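Hand-held gripper demos: jar leaves the view before the grasp, keep or discard?

Posted in Data collection by Maximiliano Maldonado, 24 November 2019

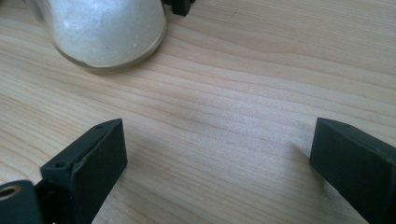 I'm recording demonstrations for a pick-and-place policy using a hand-held gripper with a camera mounted on it. The target is a clear glass jar of white granules on a pale wooden table. I have 295 episodes so far and want 400 before I train anything.

My problem is the approach. In a fair share of episodes the jar sits high in the view and only its lower part is visible, with the upper glass and any lid out of shot. The fingers are open and well short of it at that point. The labelling script (Ronar, default settings) flags these as "target incomplete" and suggests dropping the whole episode. That would cost me 56 episodes.

Should I drop them, trim them, or leave them alone? Secondary issue: the tabletop is nearly the same colour throughout, and I'm not sure the pose tracking has enough to hold on to. Happy to re-record if that is the better option.

Sebastián Godoy

Keep them. The flag in Ronar was written for fixed overhead cameras, where a partly visible target usually means the camera has been bumped. With a camera on the gripper, partial views are normal, and the policy will meet them when it runs. If you train only on episodes with the jar centred from start to finish, it will have no idea what to do when it starts off to one side.

What I would check is whether the jar comes fully into view at some point before the fingers close. If it never does, set that episode aside and look at it by hand. Turn the flag off in the config - it is a single line - and rerun the labelling on the full set.

On tracking, wood grain is usually fine if it is sharp. Plot the trajectory for a few episodes and look for jumps. If you find any, put some printed markers near the edge of the table and re-record those episodes only. Glass gives poor depth, so don't rely on the jar itself as a reference.

tranudby_lab

we just dropped ours and recorded more. took an afternoon

Zekstead

Agree with Sebastián on keeping them, with one addition. Vary the starting position on purpose for your remaining episodes. Ours all began with the object up and to the left out of operator habit, and the policy drifted left even with the object on the right. We fixed it by marking start points on the table with tape and working through them in shuffled order.

Also check your gripper width signal at the start of each episode. We had 2 sessions where it was logged as closed while the fingers were plainly open, and the flag you mention won't catch that.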